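Avero opens its Rutherford charging hub to everyone

December 15, 2021

Good news for anyone who drives electric on the east side of town! The charging hub on Gutow Street in Rutherford, open only to delivery fleets since April, is now available to all drivers, day and night.

The hub has 4 fast chargers and two slower ones near the back fence, which are great if you're leaving the car for the afternoon. Fleet drivers plugged in 1,075 times over the trial months, and the busiest stretch was nearly always before breakfast. If you come by after nine you should have your pick of the bays.

You can pay by card at the post or with the Premstead app – same price either way, and no membership needed. Readers who already have a Premstead account don't have to do anything. Your old key fob will work too, as long as you've updated your billing address.

We're really excited about what comes next. Avero has set aside space for a covered waiting area, and the plan is to reach 3,000 charges by the end of next winter.

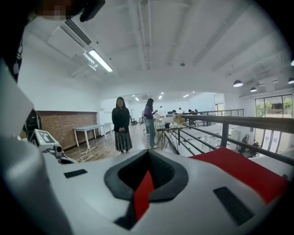
White shell, red panel and a V-shaped opening, seen close up.

Parking at the hub is free while you charge. Please move your car once it's done, and use the Gutow Street entrance – the side gate is still for vans only.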